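Nomthorpe Gift Parcels – Frequently Asked Questions

Last updated 8/7/20

What is the parcel service?

We pack and send food and household parcels on behalf of people who can't deliver them in person. You choose the contents from our shop list, we pack them at the Nomthorpe shop, and they go out by courier or with our own van. The service is open to anyone with an address in the UK. You don't need an account to use it.

How do I place an order?

Use the order form on this website, or ring the shop between 10am and 4pm. If you ring, please have the full delivery address and a contact number for the person receiving the parcel. Precious Policarpio and Divina Layug take most of the phone orders. They can't take card details by email, so please don't send them that way.

Is there a minimum order?

Yes, £20 before delivery. There is no upper limit, but a very large order may be split into two parcels because the courier will not accept anything over their weight limit. We don't charge a second delivery fee when this happens.

How much does delivery cost?

Delivery by our own van is free for addresses in Nomthorpe and Rangel. Courier delivery to the rest of mainland Britain is a flat £5.40. For Northern Ireland, the Highlands and the islands we will give you a price before you pay. Orders over £100 go free to any mainland address.

How long will it take?

Van orders placed before noon usually go out the next working day. Courier parcels normally take two to four working days. We are busier in August, when a lot of people send parcels to students and to family on holiday, and it can take a day or two longer then.

Can I choose what goes in the box?

Yes. You can build a parcel item by item or start from one of our set lists and change it. The set lists are Pantry, Tea and Biscuits, New Baby, and Festival. If something on your list is out of stock we will ring you before we swap it. If we can't reach you within one working day we leave it out and refund that item.

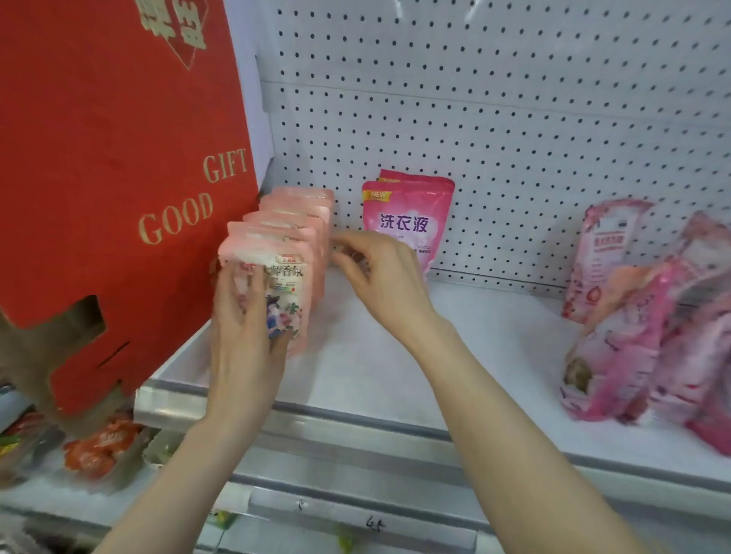

We can also add things that aren't on the list, as long as they are on sale in the shop that week. Put a note in the comments box on the order form and we will let you know the price. We can't buy in goods from other shops, and we can't add items you have bought elsewhere and posted to us.

Do you send fresh or frozen food?

We send fresh fruit and vegetables by van only. We don't send frozen food, raw meat or fish at all. Chocolate is sent all year, but in hot weather we'd suggest leaving it out of courier parcels – we can't refund it if it melts.

What about allergies?

Please tell us when you order. We will check the labels on everything in the parcel and leave out anything that lists the ingredient. We can't promise that a product has had no contact with nuts or gluten before it reached us.

Can I include a message?

Yes, up to 34 words, printed on a plain card. Handwritten cards are 54p extra and can be done in English, Spanish or Tagalog. The price is never shown on anything inside the parcel.

What if nobody is in?

Our van driver, Ronaldo Buenaventura, will ring the contact number and then try once more the same day. He will leave a parcel with a neighbour or in a porch if you have said this is all right. The courier will leave a card, and the parcel can be collected from their depot.

Something arrived broken. What should I do?

Ring or email us within three days and keep the damaged item and the packing. A photo helps. We will either send a replacement or refund the item, whichever you prefer.

Can I cancel or change an order?

You can change or cancel at no cost until the parcel is packed. After that we can refund the goods but not the delivery fee. Fresh food can't be cancelled once packed.

Do you take bulk orders from employers or schools?

Yes. Please email Nuria Araya with the number of parcels, the date you need them and a rough budget per parcel. We ask for ten working days' notice.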